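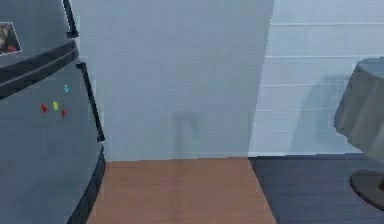

Fig. 6. Two-door refrigerator, gray, with black handles.

Section 4: Setting up the tape transfer channel

Follow this section after the Clundaline interface has been installed and the driver is running. You will need one stereo tape machine, two balanced cables and a test tape.

4.1 Connecting the machine

1. Turn off the tape machine and the interface.
2. Connect the left output of the machine to input 1 and the right output to input 2.
3. Set both input switches to LINE.
4. Turn on the tape machine first, then the interface.

Caution: Do not connect a powered speaker output to inputs 1 or 2. The level can damage the input stage, and this is not covered by the warranty.

4.2 Setting the level

1. Open the Larier control panel and select Transfer.
2. Turn both input gain controls fully down.
3. Play the 1 kHz tone on the test tape.
4. Raise the left gain until the meter reads -18. Repeat for the right.
5. Stop the tape and press Store.

The two meters should match while the tone plays. If one side drifts up and down, clean the heads and play the tone again before changing the gain.

Note: Stored levels belong to the open session only. A new session starts with both gains at zero.

4.3 Setting the filter

The low-cut filter is off by default. Leave it off for music masters. For spoken-word reels with motor rumble, turn it on and set it to 80 Hz.

4.4 Making a transfer

1. Wind the reel to the start of the leader tape.
2. Press Record in the control panel and wait for the red light to stay on.
3. Start the tape.
4. Let the recording run past the last sound to the end of the reel – silence can be trimmed later.
5. Press Stop, then type the reel number in the Name box.

Caution: Do not use fast wind while the machine outputs are live. Turn the monitor level down first.

If the red light blinks, the disk is too slow or almost full. Choose another disk under Settings > Storage and start again from step 1.

Error 19 means the interface has lost its clock. Set Clock Source to Internal and restart the control panel.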